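Biso Black Table Cloth by Jelurico
Home > Tables & Worktops > Covers and Cloths > Black

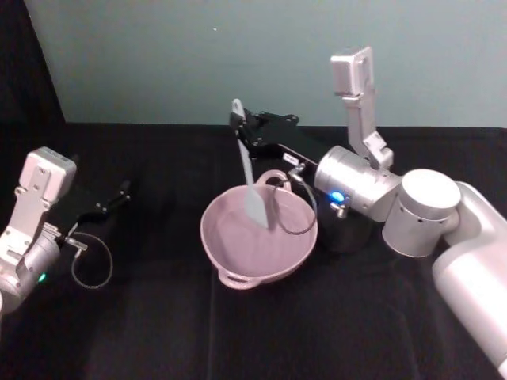 Does a black cloth show every crumb?
It shows pale ones: flour, lint, cat. Dark crumbs vanish completely, so you can treat that as a feature or as a reason to wipe more often. A damp sponge or a lint roller deals with most of it.

Price: £43
Item no. 1051
In stock, 89 left

The Biso is a plain black cloth for people who would like their table to stop being looked at. It has no pattern, no border and no cheerful lemons. Put it over a desk, a workbench or the dining table with the ring marks from the Christmas before last, and what you get is a flat black surface and a bit of peace.

We sell a lot of them to people who photograph small things for a living, and nearly as many to people who simply own an ugly table. Both groups send back very few.

About the creases
It arrives folded, so it arrives creased. Iron it on the reverse on a medium setting, or hang it in the bathroom while somebody has an overlong shower. Faint folds may stay for a week or two. The Jultetti clips (sold separately, we're afraid) hold it tight at the corners and help more than the iron does.

Washing
Wash at 30 with other dark things. The first wash will let some dye go, and your white socks will be the ones to find out. Line dry. Please don't tumble it; it comes out smaller and rather cross.

Sizes
Small, for desks and side tables
Medium, seats four
Large, seats six, or eight who get on
Measure your table before ordering and add the drop you want on each side. Then measure again.

Goes with
Jultetti corner clips, set of four
Kapoor non-slip underlay, cut to size
Biso in grey, for the undecided

Delivery and returns
Sent out within two working days. Unwashed cloths can come back within 30 days in the original wrapper, or something close to it. The large was out of stock for most of August and is now back.

Rated 4.6 out of 5 from 466 reviews
Page updated Oct 10, 2023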